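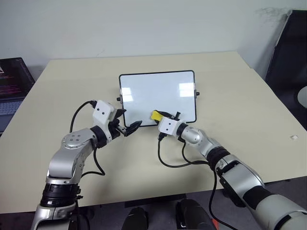 Photo: Sarla Negi

Whiteboard ghosting, and what I use on it now

I have kept a running file on whiteboard surfaces since we moved to the Seltlow office, mostly because I write on one all day and the old board had become unreadable. Ghosting is the gray residue that stays after a dry erase marker has been wiped off. It has more than one cause, and the fix for one can make another worse.

Start with the ink. A dry erase marker holds pigment, a solvent (usually an alcohol) and a release agent, typically an oily compound or a silicone. The solvent evaporates in a few seconds. The release agent stays behind between the pigment and the board and keeps the pigment from bonding. When a marker is stored tip up, the tip runs lean and the mix coming out of it is wrong. Store them flat.

Then the surface. Three kinds turn up in offices:

Melamine. Cheap, slightly porous, fine for a year or two. Once the top coat wears through, ink goes into it and no cleaner gets it all back.

Painted steel. Takes magnets, wears faster than people expect in the area where the writing is densest. Ours failed in a band at shoulder height and was close to new along the bottom.

Enameled steel, often sold as porcelain. This is glass fused to steel. It is hard, it is heavy, and it chips if a corner is dropped on concrete. It tolerates solvents that would ruin the other two.

Ferdinand Leitner, who had my desk before me, cleaned the old board with window cleaner every Friday. Many window cleaners contain ammonia, and on a painted surface repeated use dulls the finish. A dull finish holds pigment. He then needed more cleaner. I found 40 empty spray bottles in the supply closet when I took over, so I can put a number on it.

My test was not rigorous. I cut an old melamine panel into strips, wrote on each with the same black Hafstein marker, and left them for 257 hours on a shelf away from the sun. That figure was meant to be 240, but I was out with a cold. Then I tried each of the following on its own strip.

Dry felt eraser: removed the bulk, left a clear ghost. Most of what it moved ended up as dust on the strip below.

Water and a microfiber cloth: better than felt. Faint ghost.

Isopropyl alcohol, 70 percent: no ghost I could find at arm's length. It takes the release agent off with the pigment, so the next thing written on that spot grabs harder. Wipe with plain water afterward and let it dry.

Memetti board spray: same result as alcohol, more expensive, smells of oranges.

Fresh marker over the old line, wiped at once: works well. The new solvent softens the old ink. Good for one stubborn word, tedious for a full board.

Melamine foam: removed everything, including some of the gloss. Foam is a very fine abrasive. I no longer keep it near a board.

I repeated the alcohol strip on a piece that I had first sanded with 600 grit to imitate wear. The ghost came back after 2 cycles and stayed. My reading is that past a certain point the board is finished and the cleaner is beside the point - replace it, or resurface it with film if the frame is worth saving.

Glare deserves its own post. A glossy board erases better and reflects every bright thing in the room, and a matte one does the opposite. Tilting the top edge helps if the source is overhead and does little for a window. Simon wants me to test the low-gloss projection boards, and I have one on order for November.

Current routine: microfiber daily, alcohol then water once a week, cloth in the wash when it turns gray. No fabric softener, it leaves a film.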